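House Rules, With Pictures

Our rulebook for collecting hand-held gripper data at the Fovisdale site runs to 38 pages. I wrote 11 of them and I would not read it for pleasure either. Sachiko Koyama, who edits the newsletter, asked for a gallery version with more pictures and fewer subclauses, so this is the short course in good practice, household tasks edition. The long course is in the binder, and the binder is wherever Lyle Dunleavy last put it down.

The household tasks are the ones everyone assumes will be easy. Pick up a cloth. Put the cloth in the thing. We have 487 written instructions on file, and cloth accounts for most of the arguments. A mug has a handle and a top. A cloth has opinions.

Three rules cause nearly all the trouble, so I'll take those first.

Rule 4: keep the markers clear. The printed cubes on the grippers are there to be seen. Sleeves, hair and the cloth itself all like to drift in front of them. If you lose one for more than a moment, stop and start the take again. Do not wave it about to make up for lost time.

Rule 7: cables go along the wall or under a cover. "I know where it is" does not count as a cover.

Rule 9: one cloth, one destination, decided before you start. Changing your mind halfway is a human right, but it has to be logged.

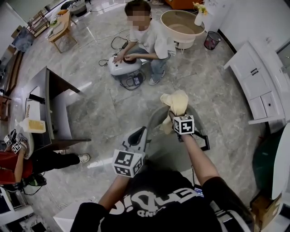 Two grippers, one pale yellow cloth. See Rule 4 for the cube and Rule 7 for the floor.
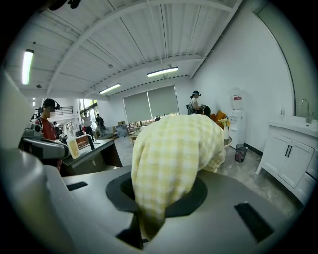

Yellow-and-white check on its way into the round opening. Rule 9, destination decided.

The rest of the rules fall into two piles, the ones about people and the ones about paperwork.

On people: agree on who is working where before anyone closes a jaw. An operator looking down at a cloth is not looking at you, so if you need to cross the work area, say so out loud and wait for an answer. A nod is no good to someone who has their head down. Visitors of any size stay with the adult who signed them in. Bogdan Rutkowska wanted this one printed in red, and I talked him down to bold.

Faces get blurred before any recording leaves the building. This applies to passersby in the background as well as to the people doing the task. Check the far end of the room, then check it again, and don't forget glass.

On paperwork: we cap a batch at 200 takes. The old cap was 333, a figure that nobody has ever been able to explain to me, and the last hundred or so were mostly a record of somebody getting tired. Log the failures too. A dropped cloth is a perfectly good take if the sheet says it was dropped. A dropped cloth marked "complete" will come back in March with my name on it.

Breaks are twenty minutes and they are compulsory. Grippers go down first, then you.

Questions about the marker rule should go to Sachiko. Complaints about the cable rule can come to me, and I will add them to the others.

Clyde Oyelaran

3 comments

Arlo Szabo
Does Rule 9 cover towels? We had a long discussion at the Blackwood site and ended up filing them under "bedding," which pleased no one.

Clyde Oyelaran
Towels are cloth. Bath mats are still under review.

Lyle D.
The binder is on top of the printer. It has been there since before lunch.

We use cookies to remember your settings. Accept all / Manage choices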